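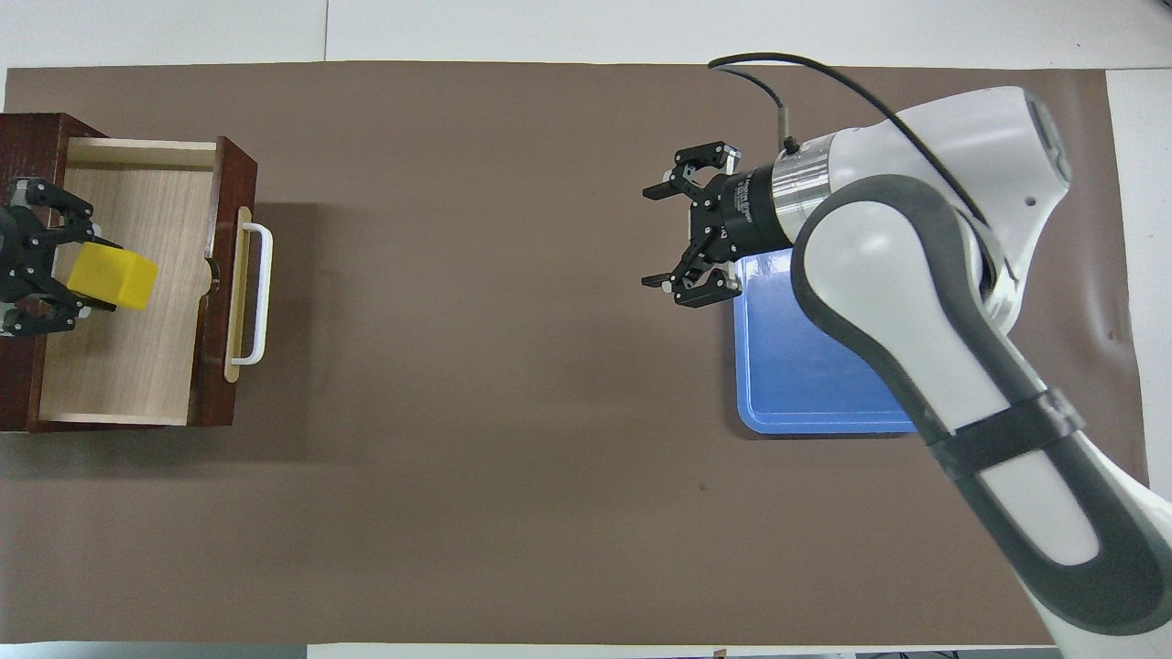
Night trains are sold by the berth, and the price of a berth depends on the timetable as much as the mattress. The Jevberg sleeper, which resumed year-round running last July, is a useful case. It covers 407 miles between Wadness and Jevberg with four intermediate stops, and takes longer to do so than the day train by a wide margin. The extra time is deliberate. A passenger who pays for a bed wants to lie in it for at least seven hours, and a train that runs at full line speed would put people on the platform at Jevberg before the first bus.

The schedule is therefore padded in two places. The first is a long stop at Noiphan, where the locomotive is changed and the through coaches from the coast are attached. The second is a slow stretch over the Bitero grade, where the train gives way to freight. Thanakorn Thepsuriya, who drew up the current timetable, treats the freight priority as a gain.

"If we fight for the slot, we get there early and the train stands in a siding with the heating on," he says. "Standing is noisier than moving. People wake up when it stops."

The full winter consist is nine coaches: five sleepers, two couchettes, one seated coach, and a dining car that closes at 10:30 p.m. and reopens at 5:45 a.m. Total capacity in beds is 151. That is an odd figure for stock built in even-numbered compartments, and it comes from the conductor's berth in coach 4, which went on sale when the crew rest area moved to the seated coach. It is a single with no washbasin, directly over a wheelset. It is also the cheapest lockable room on the train.

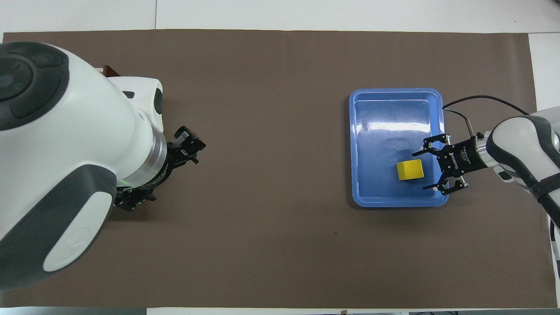

Compartments come in three layouts. The standard two-berth room has beds crosswise to the direction of travel, a folding basin, and one power outlet under the window. The four-berth couchette has beds in the same orientation with thinner mattresses, a sheet bag instead of made bedding, and no basin. The larger rooms, found only in coaches 1 and 2, have the lower bed set lengthwise. Passengers who sleep badly on trains often do better in these, as braking then moves the body head to foot and does not roll it.

Room position matters more than the class of room. Compartments at the middle of a coach ride smoother and are farther from the vestibule doors. Numbers 5 and 6 are the ones to request. Number 1 shares a wall with the toilet in every coach except the two oldest, where number 10 does. The reservation system doesn't show which coaches are which on a given night, but the station office at Wadness will look it up if asked before noon.

Fares are set in three bands, with the lowest released 16 weeks before departure. Sunee Chareonsuk, who manages reservations, says the lowest band in the two-berth rooms sells out first and the couchettes last, so a traveler booking late should check the couchettes before giving up. Solo travelers can take one bed in a shared two-berth room or pay a supplement for the whole room. The supplement is fixed and doesn't rise with the band. In the top band, that makes a private room a much smaller step up than it is in the bottom one.

Luggage is the usual source of trouble at boarding. The space under the lower berth is 11 inches high, and a hard-shell suitcase of the larger sort will not go in. The shelf above the door takes soft bags only. Anything else goes to the luggage area in the seated coach, which is unlocked — and at the far end of the train for anyone in coaches 1 and 2. Bicycles are carried from May through October, boxed, on reservation.

Boarding at Wadness opens 50 minutes before departure. Passengers joining at Noiphan should note that the coaches from the coast stand on a different platform until they are coupled, and the corridor connection isn't open until the train moves. Dinner is served in one sitting and can't be added on board once the kitchen has its count. Breakfast is included in sleeper fares and sold separately to everyone else.

Arrival at Jevberg is at 7:20 a.m. Passengers may stay in their rooms until 8:00, when the coaches are drawn off for cleaning. The station showers open at 6:30, towels are extra, and the left-luggage counter is 300 yards from the platform, across the tram tracks and down a short ramp.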